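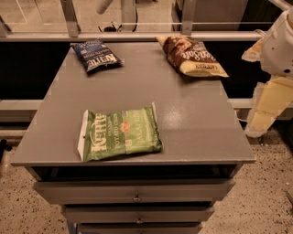

Stavomcombe method

The Stavomcombe method is a way of teaching a robot arm to pick up soft, crinkly things, and I've been looking after this entry since April. Crisp packets are the usual test, and I can see why – they crease, they slide about, and the shiny bits change whenever the light does. Three bags on a cabinet top is a typical layout, with one hanging a little over the back edge (always the awkward one, if you ask me!).

How it works

A person guides the arm through each pick, and the recordings train a model that guesses where the bag will fold when it's squeezed. The Guven set, which most people start from, has 1242 of these picks. Grīnberga added a second step, where the arm gives the bag a small nudge and looks again before it commits.

Results

In the Gosier trials each version got 50 tries. The one with the nudge managed 40 clean lifts, and I'd love to see it tried on fuller shelves. Bags lying flat on their faces are still the weak spot.

Categories: Robot grasping | Soft objects | Learning from demonstration

We use cookies to remember your settings. Accept | Manage

Contact us | © 2026 | Back to top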